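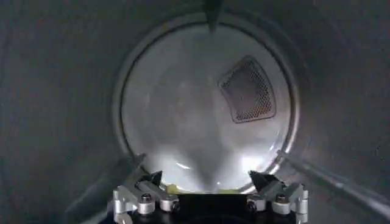

Inside of a stainless-steel drum with a pale back panel.

Unit 5: Planning and Running a Practical Investigation Day
Course handout for trainee teachers, Senance College of Education

Purpose of this unit

An investigation day takes pupils out of the ordinary timetable and sets them a single problem to work on from morning registration until the afternoon bell. The problem may come from science, geography, history or a mixture of these. This handout sets out how such a day is planned, staffed and assessed. It should be read before the seminar and brought to it.

Trainees sometimes assume that an investigation day is an extended laboratory lesson. The two have different aims. In a laboratory lesson the method is given and the pupils learn to carry it out with care. On an investigation day the pupils choose between methods, and a good part of the learning lies in defending that choice to others.

Choosing the problem

A suitable problem has more than one reasonable answer at the outset and enough evidence to rule some of those answers out by the end. The Lestel unit used in previous years asks pupils why the fish in a mill pond have declined. Pupils receive water readings, a map of the surrounding land, extracts from a parish record and a set of letters from local farmers. Some of the letters contradict one another. Weaker groups tend to settle on the first letter they read, and staff should be ready to ask what else would have to be true if that writer were correct.

Avoid problems that depend on a trick. Pupils who have worked patiently for several hours feel cheated if the answer rests on a detail they could not have found.

Preparation in the weeks before

The head of department should give written approval no later than half a term before the day. Colleagues who will lose lessons must be told at the same time. Where pupils leave the school site, the usual consent forms and risk assessment apply, and the visits policy takes precedence over anything in this handout.

Pupils need two preparatory lessons. In the first they practise recording observations separately from explanations, using a ruled page with a column for each. In the second they practise asking questions of a witness, a part normally taken by a member of staff. Both lessons can be taught by a non-specialist working from the notes in the Prurkach pack.

Grouping and staffing

Groups of 5 work well. Larger groups leave one or two pupils with nothing to do, and smaller ones struggle if a member is absent. Each group should agree a recorder, who keeps the written log, and a speaker, who presents at the end. The remaining roles may change during the day.

In a year group of 200 pupils, the groups should be spread over at least eight rooms, with one adult based in each and one further adult free to move between them. Teaching assistants should know beforehand which pupils they are supporting and what those pupils will be asked to read.

Outline of the day

Registration and briefing take place in the hall. The first working period ends at 11, when each group hands in a single sentence stating its current explanation. These sentences are kept and returned in the afternoon, so that pupils can compare their early thinking with their final account. New evidence is released after break. Witness interviews follow, and each group is allowed the same length of time. The last hour is given to presentations and questions.

Staff should not confirm or reject an explanation before the presentations. If a group asks whether it is right, ask which piece of evidence it finds hardest to explain.

Assessment

The log is marked, and the presentation is not. Marks are given for the clear separation of observation and explanation, for the use of at least two kinds of evidence, and for an honest account of what remains uncertain. A group that reaches the wrong conclusion from sound reasoning may receive full marks. The mark scheme, with sample logs at three levels, is printed in the Hutapea reader from page 235.

Tasks before the seminar

Read the sample logs and mark each one independently. Write a one-page outline of an investigation day in your own subject, including the problem, the evidence to be supplied and the point at which new evidence is released. Bring two paper copies. Trainees on placement who cannot attend should send their outline to their college tutor in advance and arrange a time to discuss it.

We use cookies to keep this site working and to understand how it is used. By continuing to browse you accept our cookie notice.

© Senance College of Education | Contact us | Accessibility | Back to top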